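The Elside Revision

Capucine Rey received the manuscript on a Friday, in one box, 127 pages, no cover letter. The author was dead and the publisher, Litora, wanted it typeset by the end of February.

She logged the faults first. Chapter 3 ended twice. The heroine, an engineer at the Mahawong dam, married the surveyor on page 58 and met him on page 17. The dates held. The tide tables held. Only the marriage was out of order.
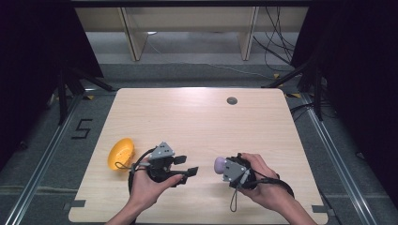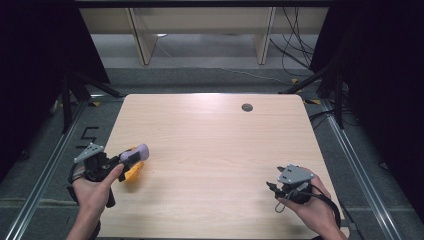 Two hand-held grippers in use over a pale tabletop.

Rey tested the simplest repair, which was to swap the two scenes. It failed. The surveyor used his wife's first name on the earlier page, and she corrected him, and the correction was needed later for the will.

She wrote to Litora and asked whether a second copy existed. Litora replied that the typist at Elside had kept a carbon. The carbon arrived with one line added in pencil under the wedding: "They had done this before."

Rey compared the pencil with the author's signature on the contract. The slant matched. The pressure did not.

She entered the line as text, marked the query closed, and started on chapter 4.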